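Do We Need Another Bag? A Doubtful Look at Packing Day
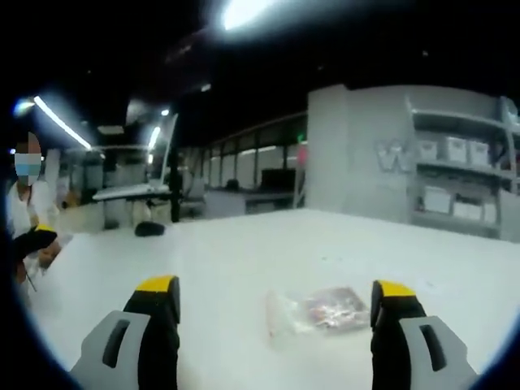 I have been asked to write something cheerful about the new clear bags, and I'll do my best, but readers who know me from the label printer discussion will know what to expect.

The pitch, when it came to us in March, was that putting each flat item in its own clear bag would make packing faster, cut down on returns and let people see what they were getting. Vesisero sent the samples. Lakmal Navaratnam was keen from the start and set up a trial at the big white table on a Thursday afternoon. I went along to watch, packed a few myself, and came away with more questions than I brought.

Start with "you can see what's inside." Well, sometimes. Clear plastic is clear when it's pulled tight over something plain. Let it crinkle under strong overhead lights and you get a lot of shine and not much else. A flat thing with red and white patches can be hard to name through it, even when you're standing right over it. I had to pick up more than one bag and tilt it to be sure what I was holding. The old paper sleeves had a word written on the front in marker. You could read the word.

Then there's size. The bags come in one size for now, and a good many of our items don't reach the far end. You're left with a length of empty plastic sticking out, and everyone has their own idea of what to do with it. Prasanna Begum folds it under. Arif Jayasinghe leaves it flat and says it makes a handle. I tried folding it twice and it opened itself up again before I'd reached for the next one. If we're paying for plastic, I'd like to pay for the part with something in it.

Lakmal tells me a shorter bag is available. It costs more, naturally, and the smallest order is 100 packs, so we would want to be very sure.

Now for speed. The claim was that a packer could finish 70 items in the time it used to take to do half that. Maybe so, with a fresh stack of bags and someone else opening them. The bags stick together. Bare fingers do all right, gloves don't, and licking your thumb is out of the question for reasons I hope I don't have to print. Chathurika Ekanayake got through 29 before she stopped to shake out her hands, and she's the quickest of us by a long way. She was polite about it. She said it was "fine once you get going," and I noticed she didn't ask for more.

I'll say something kind about the table. A big, smooth, white surface with nothing much on it is a pleasure to work at, and I think half of the good feeling about the trial came from that. Clear the same table and hand people paper sleeves, and I'd bet the numbers improve too. It does show every speck and smudge, so it needs a wipe before each batch and probably another halfway through. A clear bag picks up whatever it's laid on and then shows it off to the customer. None of the Vesisero leaflets mention that, but then they don't mention much.

Sajib Ranasinghe raised a fair point against me, and I promised to include it. Paper sleeves tear, and they soak up anything that spills near them. We had a bad week last winter when a whole shelf went soft at the corners, and plastic would have come through that without any trouble. I accept this. I would only add that we could also put the shelf somewhere else.

So where does that leave us? The trial carries on for another 8 weeks, using up the bags we already have. During that time, please do the following:

Keep the open end of every bag facing the same way, whichever way your table has agreed on.

Put a sticker on the outside with the name of the item. Yes, on a clear bag. Humor me.

Set aside any bag that has split or won't lie flat, and drop it in the tray marked Pearce so we can show the supplier.

Write down how long a batch took you, including the time spent getting the bags apart. A time that leaves out the annoying part is no use to me.

If the notes come back glowing, I'll print them in full. Lakmal has already offered to write the reply to this piece, and he can have the same amount of space. In the meantime there are still two boxes of paper sleeves under the stairs, and I would ask whoever has been taking them for gift wrap to stop.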